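3.2 Trays and table surface

Sorting tasks in the Ponau households were done on whatever table the family normally used for meals. For the comparison sessions we kept the furniture constant and changed only the tray. Each session lasted 30 minutes and used 24 small items from the Pathirana list, placed on the table before the start. In all, 561 sessions were kept for analysis.

Tray color turned out to matter less than rim height. Participants using deep trays tended to lift items over the rim one at a time, while those with shallow trays often slid them to the edge first and then tipped them in. The shallow type (Figure 4) was also easier to empty - most people simply tilted it toward a corner. We did not test trays with dividers, which Dimer treats as a separate class.

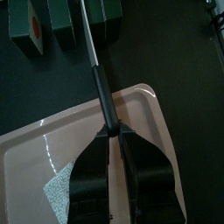

Figure 4. Shallow pinkish-beige plastic tray with a rounded rim, on the dark tabletop.

Glare was noted as a nuisance on glossy trays, mainly under ceiling lights. Lamps at 4000 K were used in all later sessions, and the table was left uncovered.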